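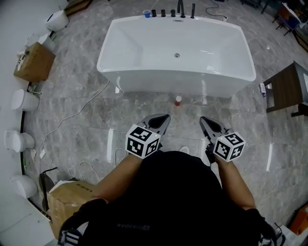

Doaa Hegazy is late and so am I, so we start with her coat still half on. Coffee from the machine, bad. She runs demonstration collection at Nonell, a small outfit that teaches robots household chores by having people do the chores first, with grippers strapped to their hands. Bathrooms, lately. Toilets, sinks, tubs.

"We did kitchens for a year," she says. "Everybody does kitchens. Then a client came and said, can it clean a bath? And we had nothing. Zero bath."

So they went looking for baths. Her team works in a fixture showroom in Pestcombe now, mostly evenings. Rows of toilets, none of them plumbed, and a floor so shiny she complains about it twice. "The lights come back up at you from the tile. For a person, fine. For tracking it's a pain."

How it works, quickly. The operator holds one gripper in each hand. Each has a cube on it, printed with black and white markers, and the markers tell the software where the hand is and which way it's tilted. You squeeze, the jaws close. You reach, and the reach gets recorded. Later a policy is trained on all of it and goes onto the arms.

Is it hard to do?

"The first hour everyone is terrible. You forget you don't have fingers. You go to pick up a little bottle and you knock it over, you say a bad word, you do it again." She holds up two hands like crab claws. "And then at some point you stop thinking about it. That's when I start keeping the data."

Ayman Benjelloun comes in around here with a laptop and no chair. He stands the whole time. He handles the other method, teleoperation, where you sit at a desk and drive the real arms through a headset. The two of them disagree about this, pleasantly, and have clearly done it before.

"With teleop you know the robot can do the motion, becuase the robot just did it," he says. "With the handhelds Doaa can lean over a tub in ways our arms can't. I get her data and a fifth of it, the elbow would have to bend backwards."

"A fifth!"

"In the beginning, yes."

"In the beginning," she says, to me.

Her side of it is speed. On a good shift one operator with handhelds gets through 80 demonstrations. Ayman's best on the remote rig is a lot less, he won't say how much less. The bath set stands at 2,128 as of November and nearly all of that is hers.

What's in a demonstration? Short things. Pick the bottle off the floor, stand it on the rim. Lift the cup, put it in the basin. Take the shower wand off its holder and put it back, which took six tries to write the instructions for, since people kept doing it one handed and she wanted two. A tub is awkward, she says. It's low, it's deep, and the inside is all one white shape with hardly anything for a camera to hold on to except the drain.

"I love the drain," Ayman says. He means it.

I ask about the operators. Six of them, hired part time, paid by the hour and not by the demo. Doaa pushed for that. Pay by the demo and people rush, and the robot learns to rush. She's seen it. An earlier set, shot for a company called Tumow, had to be thrown out almost whole. "Everything was snatched. The arm would grab a cup like it was stealing it."

Do they get tired? Yes. Wrists first, then lower back, from the bending. There's a break rule now, and a rule about looking down: the operator should keep their head on what the hands are doing, no glancing over at the phone. Not everyone remembers. "I can tell from the recording exactly when somebody's lunch arrived."

Next is the part they haven't solved. Scrubbing. A gripper in the hand tells you where it went but not how hard it pressed, and cleaning is mostly pressing. Ayman wants force sensors in the jaw pads. There's a quote from Lazarević, the workshop that machines their parts, and he turns the laptop round to show me, then turns it back before I can read the number.

"Too much," Doaa says.

"It's not too much."

She wants to try a cheaper thing first, a microphone, just listen to the sponge. He thinks thats silly. He also says he ordered one. It's coming to the showroom next week, if someone's there to sign for it.

She looks at the time, finds her other sleeve. There's an operator starting at six and she likes to be there for the first hour, the terrible one.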